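Search this site
Type and hit enter

Counting replies on a paid newsletter slot

Posted in March by Trilok Rajput
2 min read

Tatel sells one sponsored slot per issue, and I bought the one at the bottom. The list had 2,952 addresses that morning. The fee was fixed, so the only number I could influence was the reply rate.

I wrote two versions of the copy. Version A named the product in the first line. Version B opened with the price. Kátia Brito split the list at random and sent both at 6 a.m.

Version A brought 41 clicks, version B brought 79. I discarded repeat clicks from the same address within an hour. Open rates are left out, as mail programs preload images and the count is unreliable.
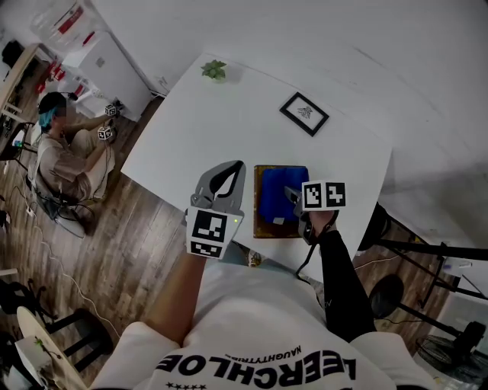
Folded blue cloth, white label near the lower edge.

The gap may be partly the subject line, which I changed at the same time. That was a mistake. Next month both halves get the same subject, and the link tags will be set per version before Kátia schedules the send.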